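Home | Projects | Reports | About the Class | Contact

Paying for the School Day: What Substitute Teachers Earn in Buvidgate, and Why It Matters
By a student in the Public Policy Projects class
July

When I signed up for this project I thought I would write about school lunches or maybe bus routes, because those were the things my friends and I complained about. Then I looked back at my own spring semester and noticed that on 19 school days at least one of my classes had been covered by somebody who was not my regular teacher. Sometimes it was a substitute, and sometimes it was another teacher giving up a planning period, and once it was the whole class sitting in the library until the bell (we did get a lot of homework done, I will say that for it!). So my question became a simple one: how does the Buvidgate school district pay for substitutes, and does the way it pays have anything to do with how hard they are to find?

I started with the district budget, which is posted online but takes some patience. Substitute pay is not on a single line. Part of it sits under instruction, part under special education, and a small part under something called "contracted services," which turned out to be an agency the district uses when its own list runs dry. I made a spreadsheet and added the pieces together campus by campus – a slow job, and I did it twice because my first total came out wrong.
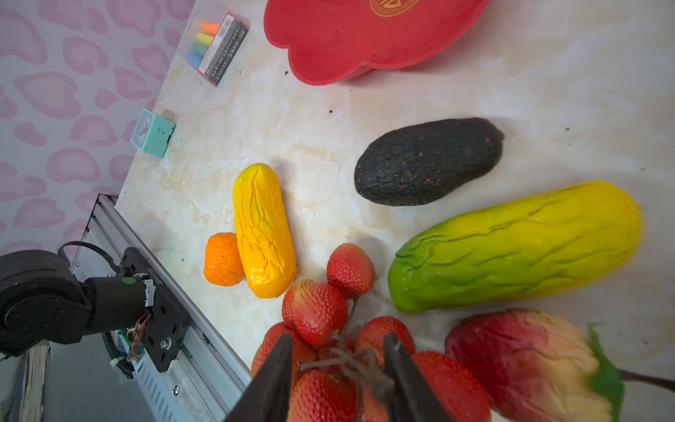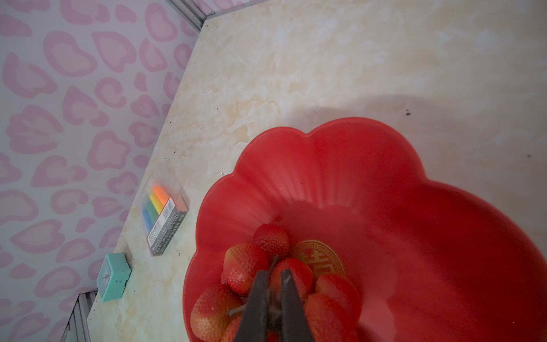

Strawberries, among the fingers in the first picture and in a red bowl in the second.

Reading time: 3 minutes

The next step was asking people. I sent a short survey to the substitutes on the public list and nine of them wrote back, some with very long and kind answers. I had expected daily pay to be the main complaint. It did come up, but what bothered them more was not knowing until early morning whether they would work at all, and not having any help with health insurance no matter how many days they took. Several also drive over to Polent, the next district, where a substitute who stays in one classroom for a long stretch moves up to a higher rate. Buvidgate has no such step.

I also read through the absence records that the district gave me after I asked in writing. Last school year there were nearly 1,000 requests for a substitute at the two middle schools, and 883 were filled. That sounded pretty good to me at first, and maybe it is. But the ones that went unfilled were bunched up in the weeks before long breaks, and they fell more heavily on the Siddiqui campus, on the far side of town, where the drive is longer and the pay is the same.

I want to be careful about what I claim. Nine survey answers is a small group, and people who write back may feel more strongly than people who don't. I also could not get records for the elementary schools in time, so I can't say if the pattern holds there.

Still, I think there are two things the school board could look at. One is a long-stay rate like the one in Polent. The other is a small mileage payment for the Siddiqui campus – I priced this out in my spreadsheet and it came to less than the district now spends on the agency. My class will be sharing our reports at the Gevon library branch before school starts again, and I plan to bring the full spreadsheet along, with the elementary numbers added if they arrive.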